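**Workshop tips: living with a gripper**

The rules by the bench at Tollum fit on one sheet, and the sheet has coffee on it. Most of them were written the morning after something.

- **Start every session open.** Jaws wide, nothing between them, before anyone touches the program. A gripper that wakes up closed has opinions about where your part should be.
- **Fingers last.** Yours, I mean. Power off at the wall, then reach in. The pause button is a suggestion, and the arm treats it as one.
- **Wipe the pads with a dry cloth.** Solvent makes them shine for a day and slide for a week. Hafþór Dalsgaard swears by a damp one and is welcome to swear on his own bench.
- **Snug the screws by hand.** A power driver will strip a printed finger faster than you can say "just a touch more."
- **Log the cycles.** We change fingers at 765. The old pair from Oakley made it to 989 and then let go of a full jar of brass washers, which we are still finding.
- **Keep 2 spare sets in the drawer.** Label the drawer. Label it again in June when the tape falls off.
- **Clear the surface before a dry run.** Mugs count. So do pencils, phones and the sandwich you were only putting down for a second.
- **Check the pair by eye.** Tips should sit level with each other and lean in by the same amount. If one looks smug, it's bent.
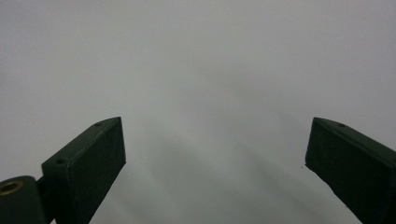
*Jaws open, nothing held, tips about level.*

- **Slow first, then slower.** Run any new motion at 13 percent speed. It's dull to watch, and dull is what you're after.
- **No borrowing fingers between machines.** The Gurent set almost fits the Udico mount. Almost is how we lost the good vise handle.
- **Sign the sheet when you leave.** Initials, cycle count, anything that rattled. "Fine" is not a reading.

Sheet last retyped 14th August, minus the rule about the radio.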